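Course Handout: Sport, Place and Public Feeling
Unit 7: The Supporter and the City

Department of Leisure and Community Studies
Unit lead: Kgomotso Ndlovu
Seminar leader: Fulvio Gentile

Purpose of the unit

This unit examines how a sports team comes to stand for a town, and what residents do with that association when the team wins, loses or moves away. Students should read the handout before the lecture and bring it to the seminar, where the questions at the end will be discussed. The rules and tactics of particular sports are covered in the companion module and will not be assessed here. No prior knowledge of any sport is assumed.

By the end of the unit, students should be able to distinguish between civic and personal attachment to a team, describe the main stages of a winning season as experienced by residents, and apply both to a case of their own choosing.

1. Two kinds of attachment

The lecture uses the term "personal attachment" for the loyalty of someone who follows a team through the year. Such a person knows the players, remembers past seasons and usually came to the team through a parent, a friend or a school. The attachment survives a poor season and sometimes deepens during one.

"Civic attachment" is different in origin. It belongs to people who live or work in a place and who regard the team as one of its features, in the same way that they regard a bridge or a market. They may not attend a game for years at a time. When the team reaches a final, however, they will speak of it as "we," and they expect to be included in whatever follows.

The two groups often misread each other. Regular followers may complain that newcomers have bought a cap for the occasion. Newcomers may find the regular followers guarded. Students should avoid treating either group as the more authentic. Both contribute to what is observed in the streets on the night of an important game, and a study that interviews only season ticket holders will miss most of it.

A third category, the temporary resident, is discussed briefly. Students, contract workers and recent arrivals from other countries may adopt the local team as a way of learning the place. They frequently describe a moment at which a stranger explained a rule to them. Such accounts are valuable, and they should be recorded in the speaker's own words wherever possible.

2. Case study: Plombridge

Plombridge is a river town whose baseball club, the Plombridge Millers, has played at the MacLeish Ground since the closing of the town's last flour mill. The ground is within walking distance of the main shopping street, and the lights can be seen from the railroad platform. For much of its history the club drew small crowds. The season considered in this unit is the one in which it won the regional title.

The material comes from a set of interviews collected by Xiuying Kong, who was then employed at the town library, and from notes kept by Lino Rizzi, the club's announcer. Extracts are in the reading pack. The two sources do not always agree. Rizzi's notes place the change in public mood in August, after a long run of home wins. Several of Kong's speakers place it later, when the shops on the main street began to display the club's colors. Students should consider why an announcer and a shopper might date the same change differently.

The interviews also show that the season took place against difficult local conditions. The Stumeck works, a large employer, had reduced its hours, and an election for the town council was under way. Speakers return to both subjects without being asked. One retired machinist told Kong that the games gave him "something to say to the neighbors that wasn't about hours." A bus driver reported that passengers who normally sat in silence had begun to discuss the pitching.

It would be easy to conclude that the team distracted the town from its problems. The lecture urges caution. Attendance at council meetings did not fall during the season, and some of the most active supporters were also active in the campaign to protect jobs at the works. Public attention may not be a fixed quantity that sport takes away from other matters.

3. Stages of a winning season

For the purposes of the unit, the experience of a winning season is divided into stages. The division is a tool for organizing evidence, and students are free to criticize it in the written assignment.

Stage one: indifference. The team is followed by its regular supporters only. Local newspapers carry the results on an inside page. Residents outside the personal group can rarely name more than one player.

Stage two: notice. A run of results is mentioned by people who do not attend. Conversation is cautious and often humorous, particularly in towns with a long record of disappointment. Rizzi writes that callers to the ground began to ask what time the gates opened, "as if we had only just been built."

Stage three: adoption. Colors appear in windows, on vehicles and on clothing. Schools and places of worship make reference to the team. Employers adjust shifts on the day of a game. In Plombridge the Modo cinema showed the away games on its main screen and charged no admission.
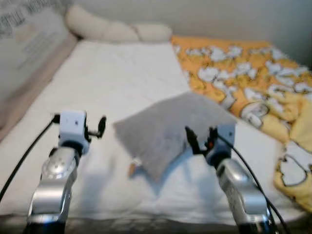
Stage four: the decisive game. The town is, for a few hours, organized around a single event. Streets are quiet during play and crowded afterward. Weather is remembered in detail; nearly every speaker in the Plombridge interviews mentions the rain that stopped shortly before the first pitch. Memory of the game itself is less reliable, and several speakers describe a catch that does not appear in the score book.

Stage five: return. Decorations are taken down or left to fade. The civic group withdraws, although some of its members remain and become regular followers. Kong's later interviews suggest that this stage is felt as a mild loss, including by people who had shown little interest in the sport.

4. The outsider's account

A good deal of writing on sport and place is produced by people from elsewhere. The visiting writer has the advantage of noticing what residents take for granted, such as the habit of standing at a given point in the game or the songs that are sung without introduction. The disadvantage is equally plain. A visitor may explain a custom by its appearance alone, or compare it too quickly with a custom at home.

The reading for this section is Leonardo Carbone's essay "A Seat Behind Third," written during his stay in Plombridge. Carbone grew up with soccer and admits at the outset that he did not understand the scoring. Students should note how he handles this. He does not claim expertise, he reports what his neighbors in the stand told him, and he returns to correct an early mistake about the seventh-inning stretch. His closing pages are weaker, in the view of the unit team, as they attribute a single mood to the entire town.

When writing as an outsider, students are expected to state their position in the opening paragraph, to identify the source of any explanation of local practice, and to refrain from describing a crowd as though it were one person.

5. Preparation for the seminar

Read the extracts from Kong and Rizzi and the whole of Carbone's essay. Choose a team connected with a place you know and write a note of 200 words on the last occasion when people who do not normally follow it began to do so. If the team has never had such an occasion, write instead about a defeat. Notes should be brought to the seminar on paper. They will not be graded, but they form the basis of the discussion.

Seminar questions

Which of the stages in section 3 is best supported by the Plombridge material, and which relies on the least evidence?

How does the position of the MacLeish Ground within the town affect the way in which civic attachment develops? Would a ground outside the town have produced the same interviews?

Kong's speakers use "we" and "they" of the same team, sometimes in one sentence. What might cause a speaker to change from one to the other?

Is Carbone's lack of knowledge of baseball a strength or a weakness in his essay? Refer to at least 2 passages.

6. Written assignment

The assignment for this unit is a comparison of two accounts of the same game or season, one by a resident and one by a visitor. Newspaper reports, published diaries, club programs and recorded interviews are all acceptable. Match statistics may be used in support but may not form the main evidence. The assignment is marked out of 100.

Students who wish to conduct their own interviews must obtain approval from the unit lead before making contact with any speaker. Consent forms are available from the department office. Recordings are to be stored on the department's drive and removed from personal devices once they have been copied.

Requests to substitute a different sport or a historical case should be made to Fulvio Gentile at the seminar. Previous students have written successfully on rowing, ice hockey and school football. Late work is subject to the penalties set out in the module guide.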